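How to Make Soft Pretzel Bites for a Beer Night

A batch makes enough for a bowl on the table and a few to eat standing up while the rest bake.

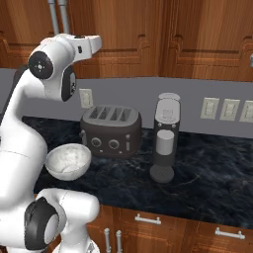
What you need

For the dough:
3 1/2 cups bread flour, plus a little for the counter
1 packet instant yeast
1 tablespoon brown sugar
1 1/2 teaspoons fine salt
1 cup warm water
1/4 cup pale ale, flat if possible
3 tablespoons melted butter

For the bath and the top:
8 cups water
1/2 cup baking soda
1 egg, beaten with a spoonful of water
Coarse salt

I use Jester pale ale from the Mellor brewery in Urnside. Any light, malty beer will do. Very hoppy beers turn bitter in the oven, so save those for drinking. If you don't want beer in the dough, use the same amount of water.

Make the dough

Stir the flour, yeast, sugar and fine salt together in a large bowl. Pour in the warm water, the ale and the butter and mix until there is no dry flour left at the bottom.

Knead by hand until the dough is smooth and springs back when you press it. It should feel firm, a bit stiffer than pizza dough. If it sticks to your palms, add flour a spoonful at a time. If it cracks, wet your hands and keep going.

Put the dough back in the bowl, cover it, and leave it for 60 minutes or until it has doubled. A cold kitchen can add a good while to this. In May I can leave it on the windowsill, but in winter it goes in the oven with only the light on.

Shape the bites

Turn the dough out and cut it into 8 equal pieces. Roll each one into a rope as thick as your thumb. If a rope keeps shrinking back, set it aside, roll another, and come back to it.

Cut the ropes into pieces an inch and a half long. Lay them on two lined baking sheets with a little space between them. Use parchment paper, well greased – the bites will glue themselves to foil.

Put both sheets in the fridge, uncovered, while you heat the oven to 425°F and bring the bath to a boil. Cold bites hold their shape much better in the water.

Boil

Use a deep pot. Once the 8 cups of water are boiling, turn the heat down and add the baking soda slowly. It foams up fast, and a shallow pot will go over.

Drop in a dozen bites or so, give them 20 seconds, and lift them out with a slotted spoon. Let them drain well before they go back on the sheet. Longer than 30 seconds and they start to taste metallic.

Don't use an aluminum pot for this. Baking soda discolors it.

Bake

Brush the tops with egg and sprinkle on the coarse salt while the egg is still wet. Bake for 12 to 15 minutes, swapping the sheets halfway. They are ready when they are a deep brown, darker than you would want a dinner roll.

Cool them on a rack for five minutes before serving.

Mustard dip

Mix 1/2 cup sour cream, 2 tablespoons grainy mustard, 2 teaspoons honey and a pinch of salt. I like Turkemard, a coarse mustard with a fair amount of heat. With a milder one, add a little horseradish. The dip is better after an hour in the fridge.

Storing and reheating

Salted pretzels get damp overnight, and the salt melts into the crust. If you expect leftovers, leave some unsalted. Keep them in a paper bag for a day, or freeze them in a zip bag once they are completely cool.

Reheat at 350°F – 5 minutes from room temperature, 10 from frozen. Brush the unsalted ones with melted butter when they come out and salt them then. The microwave makes them chewy.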